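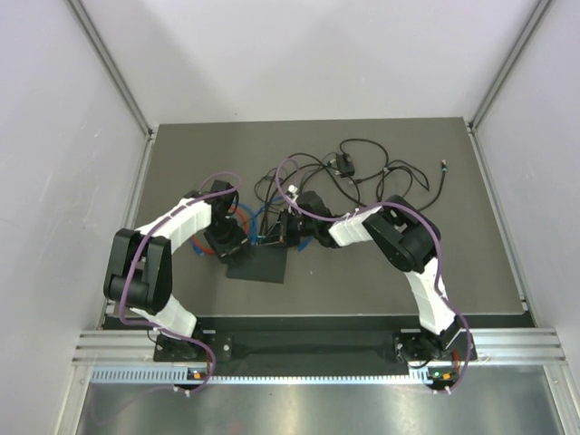

Incidencia 415 – La celda no termina la tarea de separar cables
Tiempo de lectura: 3 minutos

Estado: abierta
Abierta por: Kadir Dursun
Asignada a: Sylvie Charbonneau
Equipo: celda Orkness de dos brazos, software Uvar

Descripción del problema

Escribo en español porque el taller de Covard lo pide así, perdonen los errores. Queremos que la celda haga un trabajo que en el taller hace una persona al final del turno: coger los cables mezclados, separar los de color de los negros y dejarlos enrollados. La persona tarda poco y no se queja. La celda empieza bien, pero después las dos pinzas se acercan al centro y el programa se queda en espera. Pasados 60 segundos aparece el aviso "sin punto de agarre válido" y la tarea se cancela.

No hay error de motor ni de comunicación. Con una sola pieza rígida el mismo programa termina sin problema.

Pasos para reproducir

Poner el montón de cables negros en la parte de atrás de la mesa. Dejar los cables azules y el rojo cerca de la almohadilla negra. Lanzar la tarea "separar" con los dos brazos activados. Esperar sin tocar nada.

Registro

Sábado, 9:10. Sylvie Charbonneau
He repetido los pasos y obtengo el mismo aviso. Kadir, ¿puedes confirmar si la tarea llega a cerrar alguna de las pinzas? En el registro de Uvar veo la orden de acercarse y después ninguna orden de cierre.

9:40. Kadir Dursun
Confirmo. Ninguna de las dos recibe la orden de cerrar. Si quito el brazo derecho de la tarea, el izquierdo sí cierra, pero levanta varios cables al mismo tiempo y el resultado es peor que antes de empezar.

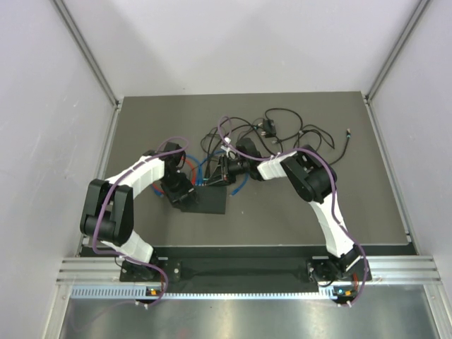

Las dos pinzas sobre la zona de la almohadilla. Los cables azules salen a los dos lados y el rojo asoma junto a la pinza izquierda.

10:25. Sylvie Charbonneau
Creo que hay dos problemas distintos y sería mejor no mezclarlos. El primero: cada brazo reserva un espacio alrededor de su pinza, y cuando los dos trabajan en el centro estos espacios se tocan. Cada uno espera que el otro se retire. El segundo: los cables azules quedan en parte tapados por las muñecas, y el programa no busca otro punto de vista antes de decidir. Para un cable negro encima de otro negro la dificultad es todavía mayor, y eso no lo voy a resolver hoy.

Prueba que propongo: mover solo el brazo izquierdo hacia el cable de color y dejar el derecho retirado hasta que el primero confirme el agarre.

11:50. Kadir Dursun
Hecho, 3 intentos. En 2 la pinza izquierda cogió un cable azul y lo separó hasta el borde de la almohadilla. En el otro arrastró también un cable negro. El bloqueo no apareció. Enrollar, no lo consiguió en ningún intento: suelta el cable demasiado pronto.

12:15. Aoife Mac Mathúna
Pregunto desde la parte del cliente. ¿Puedo decir a Covard que la máquina ya ordena cables? Ellos tienen pensado usarla en julio para el banco de montaje.

12:30. Sylvie Charbonneau
No, todavía no. Se puede decir que separa un cable de color cuando está visible y poco enredado. El nudo negro con la caja de conexiones lo tiene que deshacer una persona, y enrollar también. Yo preferiría ofrecer la celda para piezas rígidas y dejar los cables como prueba – así no prometemos algo que después debemos retirar.

12:45. Aoife Mac Mathúna
Entendido, lo escribo con estas palabras.

Solución provisional

Activar los brazos por turnos en la tarea "separar". No usar la función de enrollar.

Pendiente

Revisar el espacio reservado de cada pinza (Sylvie). Repetir la prueba con el montón negro más lejos del centro (Kadir). La incidencia sigue abierta hasta tener estos dos resultados.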